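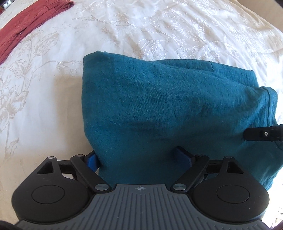

Equipment budgets in cloth handling go wrong most often at the first line, where the buyer records the price of a device and leaves out the work it is meant to do. Before any quotation is requested, the planning group should write a task statement in plain terms. For the exercise in this unit the statement is "pick up a folded cloth from a bed." A hand-held gripper meeting a folded teal cloth on an embroidered white bedspread already raises several budget questions: how the fingers are to take hold of one fabric lying on another, how a raised flap or a loose fold is to be treated, and how often the finger pads will need replacement. Each of these belongs in the plan as a cost or as a stated risk.

Unit 4: Planning the Purchase of Gripping Equipment

4.1 Purpose of the unit

Students will prepare a purchase plan for the Serkgate residence, a training site with 354 beds. The residence wishes to study whether the handling of folded linen can be partly automated. The plan must cover hand-held grippers for the study stage and a fixed arm for a later stage. The two stages are budgeted separately, and money may not be moved from one to the other without a revised task statement.

4.2 Capital costs

Capital items are those expected to remain in service beyond the first budget year. For the study stage, the plan should allow for 2 hand-held grippers, a storage case for each, and one computer for reviewing the recordings. Quotations are to be obtained from Jallero and from Trokwood. Where a supplier offers a bundle, ask for the price of each part on its own as well. A bundle price hides the cost of later replacement.

4.3 Running costs

Running costs are commonly set too low in student plans. The following must appear as separate lines:

Finger pads and tips
Pivot screws and linkage parts
Cleaning supplies
Operator time, including training
Laundering of test cloths and bed covers
Freight on returned units

Operator time will normally be the largest of these. It should be entered at the full hourly cost to the institution, including benefits.

4.4 Test materials

Test cloths should match the stock in daily use. Embroidered covers, towels and knitted items behave differently under a gripper, and a trial carried out on one plain sheet does not support a purchase for the whole building. Record the color and weave of each item in the materials list, together with the supplier's stock number.

4.5 Comparing quotations

Use the Kanagaratnam worksheet distributed with Unit 3. Enter delivery, warranty and spare parts in the columns provided. Do not enter a supplier's claimed picking rate unless the quotation states which fabric was used and how it was folded. Quotations that arrive without a spare parts list are to be returned to the supplier for completion.

4.6 Submission

Plans are due on Sunday at 6 p.m. and should be no longer than 2 pages, excluding the worksheet. The task statement goes at the top of the first page.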